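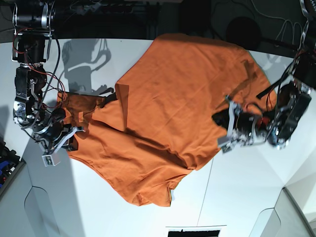

In Praise of Wearing It Again

I own more clothes than my grandfather did in his whole life, and I suspect I enjoy them less, which is a sad thing to admit on a Thursday with the washer running.
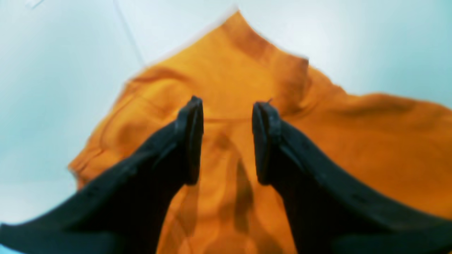 By Nikau Hinds
Opinion

He had two good shirts and wore them until the collars went, and then my grandmother turned the collars (a thing people did!) and he wore them some more. Last February I paid $60 for a sweater I have put on twice.

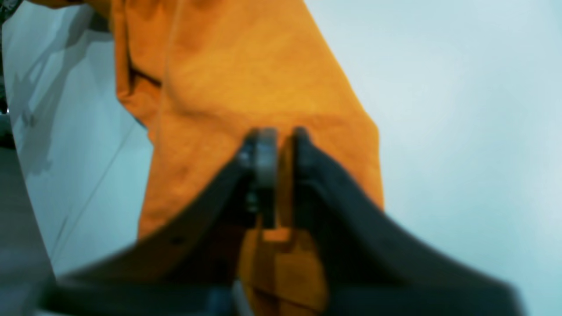
I don't blame the stores, or not entirely. It's pleasant to buy things, and I'm as weak as anyone near a sale rack. But I do wish we'd go back to having favorites, the kind your friends can spot from across a parking lot, and to letting them get old along with us.
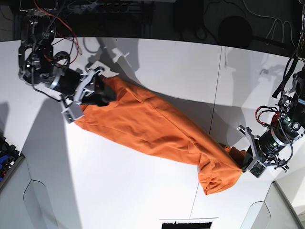
An orange garment stretched across a white tabletop.

So I'm keeping the sweater, and I plan to wear it until my sister begs me to stop.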